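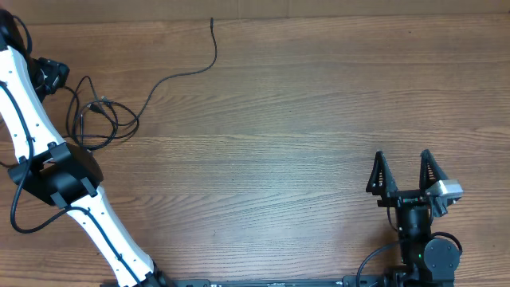

Black cable on a wooden tabletop, with one end heading off on its own.

Bench and Cable Keeper (part-time, fixed term)
Candlow, Flesari building, ground floor

Posted January 7, 2023

Candlow is looking for a patient person to take charge of our worktables and everything that trails across them. The post runs until the end of September, two days a week, at £85 a day plus lunch, if you like soup.

We are good at plugging things in. Our record on unplugging them, coiling them up and putting them back where we found them is poorer. There is a cupboard marked LEADS that has to be opened slowly and with one knee against the door. You would inherit the cupboard, and the knee technique can be taught in an afternoon.

What you would do

Untangle, coil, tie and label loose cables, then find each one a home that the rest of us can find too.
Clip down the ones that need to stay out, leaving enough slack for whatever they are attached to.
Wipe and oil the wooden tabletops. They are nice tables and deserve to be seen.
Set up a signing-out book for leads and adaptors, and chase people who ignore it. Abdel Hamid has agreed to be chased first, as a gesture.
Test old leads and throw out the dead ones. We have a habit of putting them back "just in case".
Order ties, clips and labels within a budget of £400 for the whole term. Almost £300 of last year's went on a label printer, which is in the cupboard.

What we are after

You can coil a long cable without wrapping it round your elbow. If you don't see what is wrong with the elbow method, we will still read your letter, but the interview may be tense. Stage crew, sound recordists, librarians, sailors and knitters have all got the right sort of hands for the work. No formal qualifications are needed.

You should be comfortable telling senior people to pick up after themselves, and able to ask "is anyone using this?" before pulling on it. Please do ask. The Biltarico storage boxes are heavy when full, so tell us if lifting is a problem and we will pack them lighter.

How to apply

Write to Corina Holzer at the Candlow front desk with one page about yourself and a few lines on the worst drawer in your home. Shortlisted people will be given a tangle and 40 minutes. Tea is provided, scissors are not. Travel within the city is paid back on the day – bring your ticket.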